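Ticket 985: Venter table saw trips its breaker on startup
Product: Venter 12 inch table saw, bought through Brasberg Tool Supply
Status: Closed by customer
Priority: Normal (I picked Urgent, somebody changed it)

Original report

The saw trips the breaker the moment I press the green paddle. It doesn't grunt or hum first. There's a click from the saw, a louder click from the panel across the garage, and then I stand in the dark, because whoever wired this garage put the lights on the same circuit. The saw is 4 months old and has cut one bookcase and most of a second.

Before anyone sends me the standard list: yes, it's plugged in. If it weren't plugged in it would have a hard time tripping anything.

Reply from Brasberg support

Thank you for contacting Brasberg. Please confirm that the saw is plugged in. Please also confirm that no extension cord is in use, that the blade turns freely by hand with the power disconnected, and that the dust port is clear.

Customer update, same evening

Plugged in. No extension cord. Dust port clear, or as clear as mine gets.

I unplugged the saw, lowered the guard and turned the blade by hand. It goes around, but with a stiff spot once per turn, like a bicycle wheel brushing a brake pad. I don't remember that from the bookcase. I then took off the belt cover (four screws, one of them put in by someone with a grudge) and spun the motor pulley by itself. That runs free. So the stiffness is on the arbor side, and I'd like it noted that I found this without being asked.
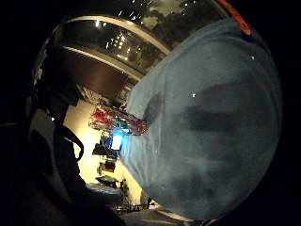 The manual says to handle the blade with gloves and to keep gloves well away when the saw is running, and I follow both halves of that. Mine are light blue, with a matte, fabric-like finish, and they make it a little harder to feel a small burr on the arbor flange. I found one anyway by dragging a fingernail around the inner face afterward. It's tiny. I can't see it holding up a motor this size, but I'm reporting it.

Reply from Brasberg support

Thank you for the additional detail. A burr on the flange would not normally cause a breaker trip. Please try the saw on a different circuit and tell us the rating of each breaker.

Customer update

Moved the saw to the laundry outlet, on a 20 amp breaker. The garage one is 15. On the laundry circuit the saw started, ran for a couple of seconds with a noise I'd call "gravel in a coffee can," and I shut it off before it could develop its theme. So it trips the small breaker and complains on the big one. The manual asks for 15 amps minimum and the saw lived happily on 15 for a whole bookcase, so please don't tell me to rewire the garage.

Reply from Brasberg support

The noise you describe suggests a worn or contaminated arbor bearing. We have forwarded your ticket to Venter. In the meantime, please remove the blade and inspect both bearings for play.

Customer update, next morning

Blade off. The bearing on the blade side has no play. The one on the pulley side has enough that I could rock the shaft and hear it. There was also a ring of packed sawdust and grease behind the seal, which had folded over on itself. I don't think it was ever seated properly.

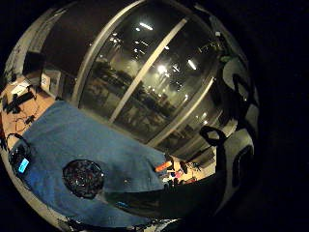 The parts diagram shows 2 bearings on the arbor, the same size, and the part number in the manual doesn't match the one stamped on the bearing I took out. Please tell me which is right before I order. I work small parts over cloth so they don't bounce off under the dryer, and a blue one with a few soft folds in it stops a loose washer better than any magnetic tray I've bought. The stamped number ends in 2RS. The manual's ends in ZZ.

Reply from Venter, via Brasberg

The stamped number is correct. The manual has an error on the parts page. A replacement bearing and seal will ship from the Jestia warehouse under warranty.

Customer update

The package came from Jestia. It held the bearing, no seal, and a Clamier miter gauge I didn't order and which doesn't fit my slot. Asked about the seal. Was asked to confirm the saw was plugged in.

Customer update

Seal arrived separately. Pressed the bearing in with a socket and a vise, seated the seal square, dressed the burr with a fine stone while I was there. Blade on, belt on, belt cover on with three screws. Back on the garage circuit, it starts without tripping, and the lights stay on. Stiff spot is gone.

Closing this myself. Please let me know where to send the miter gauge.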